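**Pressemitteilung, 12.3.24**

# Bistodel legt Sammlung von 3519 Greifvorführungen vor — und rät zur Vorsicht beim Lesen der Zahl

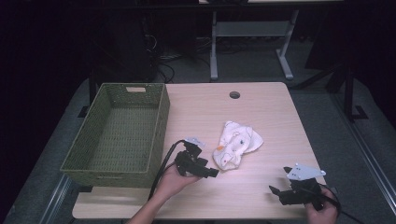
Irnel. Die Firma Bistodel hat die erste Erhebungsphase ihres Vorhabens Prarar abgeschlossen. Von Menschen geführte Handgreifer haben dabei 3519 Vorführungen geliefert, aus denen ein Lernsystem das Aufnehmen und Ablegen weicher Gegenstände ableiten soll. Davon wurden 2772 nach der Durchsicht für das Training freigegeben. Der Rest bleibt im Archiv, weil Greifwege unvollständig aufgezeichnet sind oder die Zeitstempel der beiden Hände nicht zusammenpassen. Wie überschaubar die Aufgaben sind, zeigt ein typischer Aufbau: ein heller Holztisch, links ein leerer grüner Korb, daneben ein zerknülltes weißes Tuch mit blassem Aufdruck, dazu zwei Greifer, in jeder Hand einer. Wer daraus auf einen baldigen Haushaltshelfer schließt, schließt zu viel.

Bistodel hält die in der Branche üblichen Erfolgsmeldungen über immer größere Datensätze für wenig aussagekräftig. Eine hohe Zahl von Aufnahmen sagt zunächst nur, dass viel aufgenommen wurde. Ob ein System mit einem Tuch zurechtkommt, das anders fällt als alle bisherigen, lässt sich daran nicht ablesen. Auch die eigenen Zahlen will das Unternehmen so verstanden wissen.

## Was bisher geprüft ist

Die Auswertung übernimmt Fahy. Verglichen werden 3 Trainingsstände, die sich allein in der Menge der verwendeten Vorführungen unterscheiden. Ergebnisse liegen noch nicht vor, und Bistodel nennt deshalb auch keine Erfolgsquoten. Fest steht bislang, dass ein erheblicher Teil der Arbeit in die Durchsicht fließt. Jede Vorführung wird von 2 Personen unabhängig bewertet — bei Uneinigkeit wird sie nicht freigegeben.

Offen ist auch die Frage der Übertragbarkeit. Ein Mensch gleicht mit dem Handgelenk Fehler aus, ohne sie zu bemerken. Ein Roboterarm mit anderer Reichweite kann dieselbe Bewegung womöglich gar nicht ausführen. Wie viele der freigegebenen Beispiele auf einer Maschine brauchbar bleiben, soll der Vergleich bei Fahy klären.

## Weiteres Vorgehen

Ein Zwischenbericht ist für August vorgesehen. Er soll auch die Fehlversuche aufführen, nach Ursache geordnet. Eine Ausweitung der Erhebung auf weitere Aufgaben ist vorerst nicht geplant; darüber entscheidet Bistodel nach dem Bericht. Eine Veröffentlichung des Datensatzes wird geprüft, zugesagt ist sie nicht.

**Kontakt:** Bistodel, Pressestelle Prarar, Irnel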